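Ticket 101: Handheld gripper pair, right unit loses thin objects at handover
Project: Turnstead
Component: handheld grippers, Garrido pair (left and right)
Compared against: Prakow pair
Opened by: Erdal Özkan
Priority: normal
Status: closed, one follow-up open

Summary

Right Garrido unit releases thin objects late or not at all during hand-to-hand transfer. Left unit behaves as expected. Problem shows up with pens and other narrow items. Not seen with blocks, cups or the foam cylinders. The Prakow pair does the same transfer without trouble on the same table with the same software build.

Setup

Both pairs run from the Hollosari controller, one cable per gripper. Controller firmware is the same for both pairs and was not changed during this ticket. Trigger is read by the controller, which drives the finger motor and logs commanded opening and measured opening on the same clock. Fingers on the Garrido units are the stock metal ones, no pads. Fingers on the Prakow units are rubber faced, so grip results between the two pairs should not be read as a straight comparison until the pads question is settled (see follow-up).

Work surface is the white board on the frame table. Task is the desk sorting task: pick up a pen with one hand, pass it to the other, put it in the divided container.

Steps to reproduce

1. Power the controller and wait for both units to home.
2. Place a pen on the board in front of the container.
3. Pick up with the right unit, close fully.
4. Bring the left unit in and close on the free part of the pen.
5. Release the trigger on the right unit.
6. Move the left unit away.

Expected: right fingers open to the commanded width before the left unit moves.
Seen: right fingers stay near closed for a moment after trigger release, then open in one jump. If the left unit has already moved, the pen turns in the fingers or gets pulled out of the left grip and drops on the board.

Log, first session

Ran the full task with the Prakow pair first for a baseline. No drops. Commanded and measured opening track each other with a small constant lag on both sides.

Switched to the Garrido pair. Left to right transfer is fine. Right to left transfer fails more often than it works. Slowing down helps. Waiting a full second after trigger release before pulling away removes the drops completely, but operators do not keep that up over a long session and it makes the recordings useless for the timing study.

Plotted commanded against measured for the right unit. Command drops at once on trigger release. Measured position holds flat, then catches up. The hold is not there when the gripper opens with nothing between the fingers, and it gets longer the harder the close before it.

First guess was the cable. The right cable passes around the back of the hand and wrist in normal use and sees more bending than the left one does. Swapped cables left to right. Fault stayed with the right unit. Cable ruled out.

Second guess was the controller port. Swapped ports, with the channel map changed to match. Fault stayed with the right unit. Port ruled out.

Homed both units again and compared the zero offsets. Left offset is unchanged from the value stored at setup. Right offset is off by nearly 2 mm, in the direction that makes the controller think the fingers are more open than they are. With that error, a full close command drives the motor into the end of travel and keeps pushing.

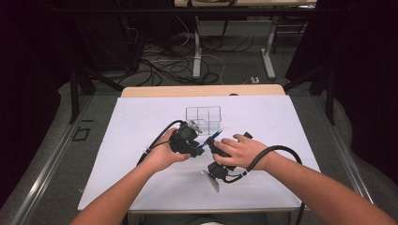

Have you checked whether the right unit is winding up its position loop against the pen? We had the same flat section in the plots on an older Garrido unit. A bad zero means the target is somewhere the fingers can never reach, the integral term keeps growing the whole time you squeeze, and on release it has to unwind before anything moves. Thick objects hide it, since most people squeeze them for a shorter time and the target is reached sooner. Try a clamp on the integral term before you open the housing. If the hold gets shorter in step with the clamp, you have your answer and the mechanics can wait.

Log, second session

Tried the clamp as suggested. Default on the controller is no limit. Set the limit to 5 percent of full output on the right channel only and left everything else alone.

Result: the flat section shrinks to about the same length as the normal lag on the left unit. Ran right to left transfers with the same pen until the operator asked for a break. No drops. Removed the limit, and the drops came back in the first few tries. Put the limit back, drops gone again.

This confirms windup as the reason for the late release. It does not explain the zero offset, so the ticket stays open.

Tried the same limit on the Prakow pair to make sure it can be used as a common setting. No change in behavior that shows in the plots. Holding force on the heaviest test object is a little lower with the limit on, and the object still stays put when the gripper is turned upside down.

Log, third session

Opened the right housing. Three screws on the motor side and two under the trigger cover. The drive gear sits on the motor shaft with a set screw, and the set screw was loose enough to turn by hand. Gear can slip on the shaft under load and then hold in the new place, which fits an offset that changes after hard closes and stays put otherwise.

Cleaned the shaft, applied medium thread locker, tightened the set screw against the flat. Closed the housing. Checked the left unit as well, and its set screw was tight.

Homed the right unit and stored the new offset. Ran hard closes on a steel bar, homed again, compared. Offset did not move. Repeated after lunch with the unit warm. Same value.

Ran the desk sorting task with the integral limit removed and the gear fixed. Release is better than it was at the start but still slower than the left unit after a long squeeze on the pen. With the limit back on, both sides match. Keeping both changes.

Settings after fix

Integral limit, all channels: 5 percent of full output
Zero offset, right Garrido: stored again after repair
Zero offset, left Garrido: unchanged
Zero offsets, Prakow pair: unchanged
Trigger dead band: unchanged
Firmware: unchanged

Effect on existing recordings

Sessions taken with the Garrido pair before the repair have a wrong measured opening on the right channel. The error is not constant, so a single correction cannot be applied to the whole set. Sessions with a homing step at both start and end can be checked by comparing the two offsets. If they agree, correct the right channel by that value and keep the session. If they differ, mark the right channel as not usable. Left channel data is good in all sessions.

Prakow sessions are not affected.

Notes for the comparison

The Garrido pair should not be marked down for dropped pens in the results table. Rows taken before the repair are to be removed and run again. Other points from these sessions that do belong in the comparison:

Garrido is the easier unit to bring close to its partner. On the pen transfer the two can nearly touch without the housings getting in the way, and the operator can still see the tips. Prakow housings meet earlier and force a wider angle between the hands.

Bare metal fingers let the pen roll when it is held near one end. Rubber faces do not. Most of what looks like better precision on the Prakow pair may come from this alone.

Cable exit at the back is acceptable on both. On the right hand the Garrido cable can end up over the wrist, and one operator asked for a strap. Low priority.

Trigger travel is longer on the Prakow. No effect on success rate, some complaints about tired fingers.

Follow-up

Order rubber pads that fit the Garrido fingers and repeat the pen and card tasks with both pairs padded. Tracked separately.

Add an offset check to the startup script: home, compare against stored value, refuse to start recording if the difference is over 0.5 mm. Script change is merged and running on the Hollosari controller.

Closing this ticket. Reopen if the right offset moves again.

Erdal Özkan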